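Home | Programs | Grants | News | Contact

Padilla Fund progress report: the Brukcombe teaching lab
Prepared by Naima Hajji for Reynaldo Malabanan
Tuesday, November 11, 2025 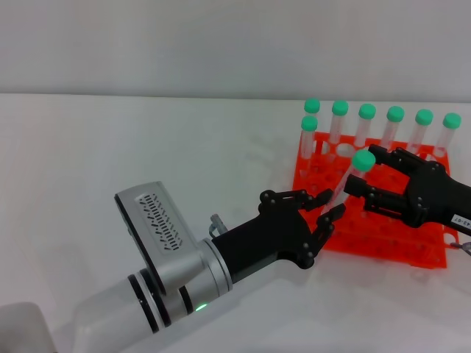 The sample handling bench is the part of the grant I was most looking forward to writing up, and it has come together so well! Your award of $2,598 paid for new racks, tubes and caps, plus the repainting of the wall behind the bench. We went for clear tubes with screw caps, so a student can see the level in a tube without lifting it out. The mint-green caps stand out beautifully against the orange-red rack, and even from the back of the room I can tell which openings are taken and which are free. The plain white top helps too - a dropped cap shows up right away, and our old dark counter used to swallow them.

Enrollment is the other good news. We planned for 70 students this term and have 71 signed up, including a group from Trikham who come over on the late bus. Bienvenido Espiritu rewrote the first three sessions so that everyone practices racking, capping and labeling before they touch a real water sample. It slowed the start of term by a week, but the labels are so much easier to read now (I used to spend whole evenings guessing at handwriting) and I would do it the same way again.

Two things are behind. The second set of racks from Drustwood came with openings too narrow for our tubes and had to go back. The replacements are promised but I don't have a delivery date yet, so the afternoon group is sharing with the morning group and clearing the bench between sessions. Also, the wall chart showing the rack positions is still at draft stage. Princess Ambrosio has drawn a lovely version with rows lettered and columns numbered, and we are testing it on paper first.

Spending is on track, with $30 left in the supplies line. I'd like to put that toward spare caps, if you agree, as they do wander off.

Next up is the creek sampling unit, which runs through February. Benjie Catacutan is lining up the sites and will send you the list when the landowners have replied. You would be very welcome at any session - just let me know which group you'd like to see.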